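Standby: what a family history can and can't prove
Local Lives project, final report
Shahnaz Marikar

My subject was a woman from Drosstead known in her family as Standby. Her name was Ranasinghe. She got the nickname, I was told, because she filled in at the Curkmont chapel whenever the regular organist was sick, and she supposedly did this for most of her adult life without a single lesson. That is the story I set out to check. I believe less of it now than I did when I started.

My main source was her grandson, Rajitha Matubbar, who talked to me twice in June. He is a good talker and I liked him. But he was 4 when she died, so nearly everything he told me came from his mother, and she got it from a speech given at a retirement dinner. Speeches at dinners are not under oath.

The first problem was the music. Rajitha said she never had a lesson. A school program in his own box of papers lists her as a piano pupil, with a teacher's name printed next to hers. When I showed it to him he said that didn't count as real lessons. Maybe not - but someone was paid.

The second problem was the marriage. The family says she turned her husband down five times before she said yes. I found no letter or diary that mentions even one refusal. Her sister's memoir, which runs to some 2000 words and complains about almost everyone, says they met at a bus stop and were engaged by the end of summer.
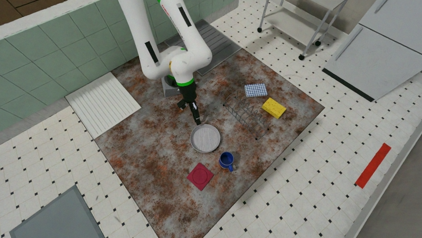 Did she really play at the chapel for most of her life?

The chapel's service books name her as organist in only two years, both before her children were born, and the later books are missing.

So the claim could still be true. I can't rule it out, and I don't think a gap in the records is proof of anything either way. What bothers me is how quickly the local history page turned "sometimes" into "always" and then cited the family, who now cite the page.

I did confirm her job at the Drosstead post office, her address and the names of her children. None of that was in the speech.

If I did this again I would ask for the papers before the interview. I spent too long writing down stories I later had to cross out, and Rajitha was a little hurt by the second visit. He has read this report and still disagrees with me about the lessons.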